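Food Processing and Plant Management
Handout for session 3: Reading a yield claim
Revised 5/25/23

Bring this with you, along with a calculator. A phone will do.

Last time we left the Godinho trial half finished. To recap, Godinho cures and smokes whole hams. The firm was offered a new brine, sold as Cuton, on the promise that cooked yield would rise to 87 per cent. The sales sheet gives that number in large type and very little else. I would like you to get into the habit of asking what such a number is a percentage of.

Yield against what? Cooked weight divided by green weight (the raw, trimmed meat before any brine goes in) is the usual figure. Some suppliers divide by pumped weight instead, and some weigh before trimming. All of these get called "yield" on paper. If a sheet doesn't say which one was used, treat the figure as unknown, however many decimal places it has.

Weighed when? A ham straight out of the smokehouse is heavier than the same ham after a night in the chiller. The Cuton sheet says "finished product" and I have never found out what that means. 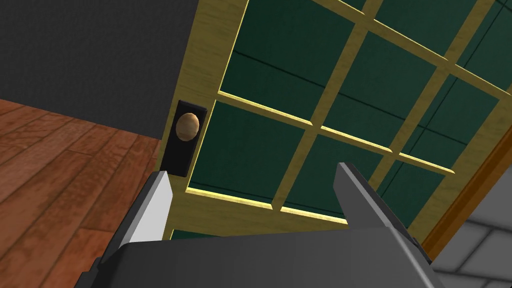 Then there is the size of the trial. Cuton was tested on 15 hams, all from one delivery, on one day, in one smokehouse. Anyone who has worked a smokehouse knows there are fast corners and slow corners. Were the treated hams hung in the slow ones? The sheet doesn't say, and I doubt anyone wrote it down. There was no untreated batch alongside either, so the "rise" is measured against Godinho's own average for the previous October, when the meat came from a different supplier.

I am not saying the brine doesn't work. It may. Most phosphate brines hold some water, and held water is weight you can sell — within the labelling rules, which we come to in session 4. My complaint is that the trial couldn't have shown us if it didn't.

Worked figures
Green weight of batch: 2000 kg
Claimed cooked yield: 87 per cent
Cooked weight if the claim is on green weight: 1740 kg
Now pump the same batch by 15 per cent, giving 2300 kg. If the claim is on pumped weight, cooked weight is 2001 kg.
The gap is 261 kg on one batch, from one missing word.

For next time
Read the Vetska and Guken sheets in your pack. For each, write down the starting weight used, the point of weighing and what the product was compared with. Where you can't find it, write "not given". Expect to write that a lot.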